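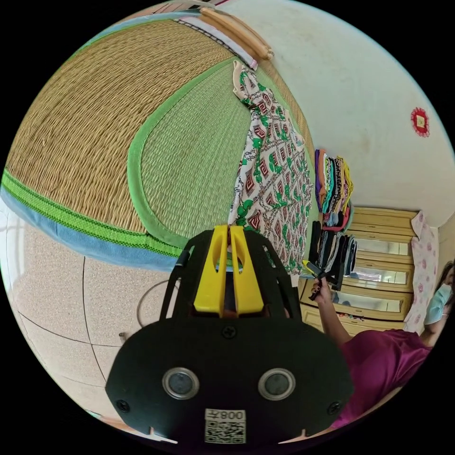
Straw mat, green border, patterned cloth on top.

Search notebook Enter keywords Go

September, dye bench, started 7:40

Continuing the madder / weld overdye series for the Suvier order. Goal is still a green that holds up to washing and doesn't go gray at the folds. Catarina wants swatches she can show, I want numbers, so doing both.

Bath A (weld), same pot as last time. 50 g dried weld per pot, soaked overnight in a mesh bag. Brought up slow, held below a simmer for an hour. Smells like boiled cabbage, door open. Color came strong by half past nine, better than the last bag. New bag is from Nigam, the old one was whatever was left in the bin with no label. Label things!!

Cotton strips 1 to 9 in together. All scoured on the same afternoon, all alum mordanted, EXCEPT 4 and 7, which Dinesh did with the older alum that had clumped. Keeping them in anyway, marked with a knot in the corner.

Pulled at 10:15. Rinsed twice, cool. 4 is blotchy. 7 is fine, so maybe not the alum, maybe 4 was just folded over itself under the spoon. Can't tell from one strip.

Indigo vat next. Vat was sulky. Surface gone dull, hardly any bloom, liquid more blue than yellow-green under the skin. Ravindra says warm it and leave it alone, so warmed it and left it alone (ate lunch). Back at 1:20, much better, coppery film and the liquid the right color when I pushed the film aside.

Dips:
1, 2, 3 - one short dip, one minute
4, 5, 6 - two dips, air ten min between
7, 8, 9 - three dips, same airing

One dip is a nice grassy green, a bit yellow. Two is where Catarina will want it. Three goes teal and eats the weld completly, no point. 5 is the best of the lot, even all the way across, no drip lines. 6 has a thumbprint. Mine.

Rub test, dry, white cloth, same pressure as I can manage: 1-3 almost nothing. 4-6 faint blue. 7-9 obvious blue, would ruin a shirt. Wet rub tomorrow once they have hung overnight.

Wash test: cut 5 and 8 in half, one half of each to Genalyn for the machine at home, warm cycle, ordinary detergent. Other halves stay in the drawer in the dark. She has the Prevex detergent, I asked her to write down how much she puts in this time.

Light test: strips 2 and 5, half covered with card, taped in the south window. Check in two weeks. Do NOT let anyone move the card, last set was useless after the window got cleaned.

Problem for later: the 2000 ml jug has a crack starting near the handle. Wrapped in tape. Need another, Hendrik says Telon has them but the shipping is silly for one jug. Maybe add to the next alum order.

Water. Used tap all day. pH strip read on the high side again. Weld likes that, fine, but it means today isn't comparable to the July strips, which were done on rain water from the barrel. Ravindra thinks I should redo two of the July ones on tap. He's right, don't want to.

Also pinned the weld dregs bag up to dry, will try a second extraction and see if theres a pale yellow left in it. Probably enough for the lining cloth.

To do
- wet rub, all nine
- photograph strips on the gray board before noon, light is bad after
- feed vat, small pinch, stir slow
- rescour three spare strips, fresh alum only
- repeat strip 4 laid flat
- ask Catarina how wide the border band is meant to be, her drawing has two differnt widths

Lid on vat 4:50. Gloves are done for, need mediums.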